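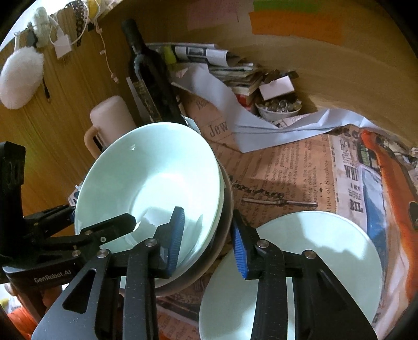
According to Haruna Hoshino, you can spot a first-timer by how fast they go. They've picked things up off tables their whole lives, she told me, so they whip through it the way they would at home, and then she has to ask them, very nicely, to do it again at half the speed so the recording is worth keeping.

I was one of those first-timers, and I'm still a bit sore about it.

The Skaduro project has been going in Plelach since February, and I'd been meaning to write it up for ages. If you've walked along Drudorley Street in the evening and seen the lights on above the old fabric shop, that's them. They're collecting examples of ordinary household handling — bowls, cups, cutlery, bits of paper, the stuff that piles up on everyone's kitchen table — so that a learning system can be trained on it. No robot gets driven about while this happens. A person holds a gripper in each hand and does the job, and what the grippers do is recorded.

I went along expecting something a bit like a lab and got something a lot more like my nan's craft corner. There was newspaper print underneath, a stack of pale green bowls, a wine bottle, a mug and a little dish of glassy beads, and I had to be told twice to stop looking at the beads and get on with it. The clutter is the whole idea, Hoshino says. A system that has only ever met one bowl on one bare bench is going to be pretty lost in most of the houses I know (mine especially!), so they want busy surfaces, patterned surfaces, odd lighting, things sitting behind other things.

The bowls are the task everybody gets put on first. You bring one finger of the gripper down inside the rim and keep the other outside, close them, lift, move across, set down, let go. The fingers on the ones I saw had ribbed blue pads, and you find out quickly that you're relying on those pads and on your eyes, with none of the feeling you'd normally have in your fingertips. I squeezed too hard on my first go and too softly on my second. When the bowls are nested it's fiddlier again, as you've got to get hold of the one you want and leave its neighbour alone. I'd have said I was good at stacking bowls. I have revised that.

Using both hands is harder still. One gripper steadies while the other does the work, and for the first little while I kept forgetting which one was meant to be doing what. Haruna Onishi, who was on the other bench sorting teaspoons at a very calm pace, said it clicks after a few evenings and then you start reaching for your own coffee like a crab.

(Yes, two Harunas. The sign-in sheet has them as Haruna H. and Haruna O., and if you call out "Haruna" in that room you'll get both of them.)

So what's the news? A few things. First, the project is opening 20 new places for people in Plelach who'd like to come in and record. You don't need any background in computing or anything like it. You do need to be over 18, able to stand or sit at a table for a session, and okay with repeating yourself a great deal. Left-handers are very much wanted, Hoshino says, and so are people with small hands, and anyone who's used to working with their hands for a living.

Second, they've set themselves a target of 1000 usable recordings of the bowl task by the time this round closes. "Usable" is the word to watch there. A recording gets pulled if the person blocks the view with a sleeve, or chats and drifts off halfway, or sets the bowl down somewhere other than where the task card says. Fumbles are a different story. If you drop your grip, notice, and go back for another try, that one is kept and labelled as a recovery, and Onishi told me those are some of her favourites to go through. I gave them plenty.

Third, and this is the one that had me ringing my sister: they're after your stuff. Minami, the second-hand place down the Drudorley end, has chipped in $1000 worth of crockery and odds and ends from its back shelves, which covers the basics, but the group would love more shapes. Wide bowls, narrow bowls, glazed, matte, handles in silly places, jugs with bad spouts. Glossy things are of particular interest, as shine and reflections can make an object harder for a camera to read. Please wash it first. Nothing you'd cry over, either, given that people like me are going to be handling it.

I did ask about privacy, as a few of you would have written in if I hadn't. Sessions are held above the shop and the view is meant to take in the tabletop and the grippers. Donated papers are checked before they go on a table, and anything with a name and address on it is taken out. If you decide later that you don't want your recordings used, you can ask to have them deleted up to the point where the round is packaged up. It's all on the form, and the form is a single page — I read the whole thing, which I can't say about much else I've signed.

There's a bit of pay as well. It works as a flat amount per session and it won't change your life, but it's there, along with tea and whatever's in the biscuit tin. Each session runs for three hours with a proper break in the middle, and you'll want the break. My forearms were complaining by then, and I spend a fair bit of my life in the garden.

The next open session is June 8, 2024, upstairs on Drudorley Street, and you can drop off crockery at the same time or leave it at the counter at Minami marked "Skaduro". The stairs are steep and there's no lift, which the group knows is a problem. They're looking for a ground-floor room for later in the year, so if you've got one, or know of one with decent power points and a door that locks, get in touch with either Haruna.

I've put my name down for another go. I'm told I'll be on bowls again until I slow down, and then I might be allowed to try the teaspoons.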